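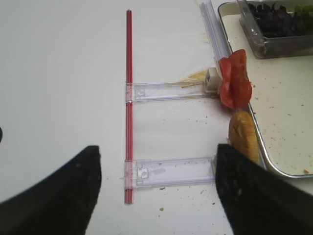
Sterkdale open day, 1/12/25

I had been promised lunch, and in a manner of speaking lunch was there. It was on a white table, in pieces, and we weren't to touch it.

The Sterkdale burger bench is the part of the open day people queue for, ahead of the Pallo cold room and well ahead of the talk on drains. Our group was put down for the 5 o'clock slot, which is a cruel hour to look at buns. Halina Dudek had charge of us and wore the expression of a woman who has already heard every joke about pickles.

The filling is kept simple. Purple cabbage on the left, green lettuce on the right, both in one clear plastic container at the back of a white tray. The bottom bun goes in the tray, cut side up. The sesame tops wait off to one side, upright, like toast in a bed and breakfast, and the tomato has a spot on the other side. I have worked in kitchens with far more cupboards and far less idea of where anything was.
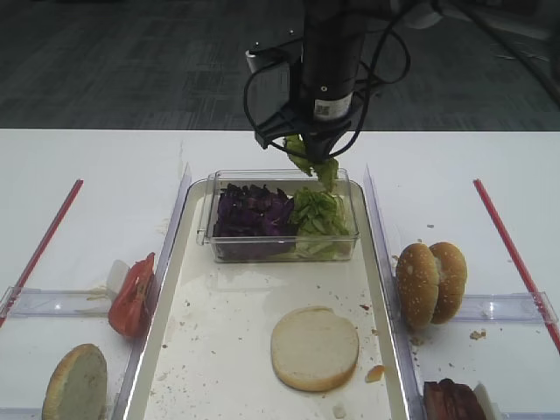

Why keep the cabbage and the lettuce in the same container?

To save reaching. They sit side by side in two piles, so you can take either one from the same spot, and there's only one tub to wash.

Miyuki Chiba, who had come up from Meltport with me and takes sandwiches seriously, wanted to know about sauce. Halina said sauce was a matter for September. I wrote that down and I still don't know what it means.

What I liked was the mess. Open days usually give you a kitchen so clean it could be a bathroom showroom, but this one had crumbs all over the tray and smudges on top of the crumbs. Even the little clear plastic fittings at the side had bits on them. It looked like my own bench on a Saturday, with better dividers.

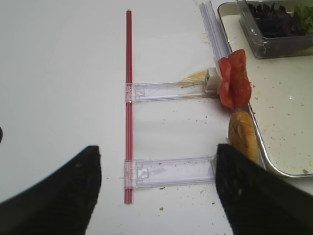 Tomato and bun at the side of the tray.

The tomato, I'm sorry to say, was past its best posture. Tomato is the weak point of any burger, and Haruto Matsuda, standing behind me, gave us his full views on slicing it thicker. They lasted until the group in front had moved on to the gift table.

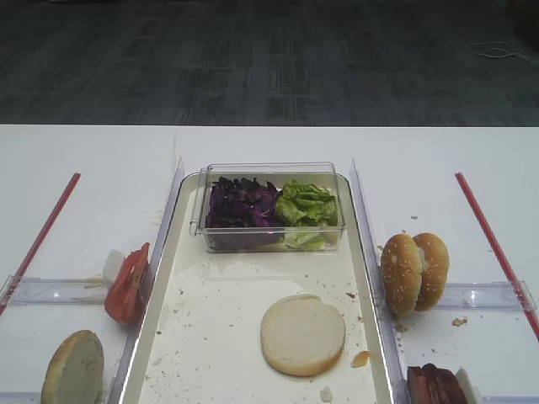 By then I was hungry enough to consider the cabbage. The café, run by Piątek, was down the corridor and had 6 people in it and one remaining pie. Miyuki got the pie. I had a muesli bar and a very nice colour brochure, which tells me the hall covers 695 square metres, not one of them containing a second pie.

Worth the drive if you eat first. Parking is free, and the drains talk was better than it sounded.

Recent visits
Meltport Ferry Workshop: bring a jumper
Eight jams and a judge: the Sterkdale fair
Siwan Gough on the tile works tour
Chiyo Katayama's guide to factory cafés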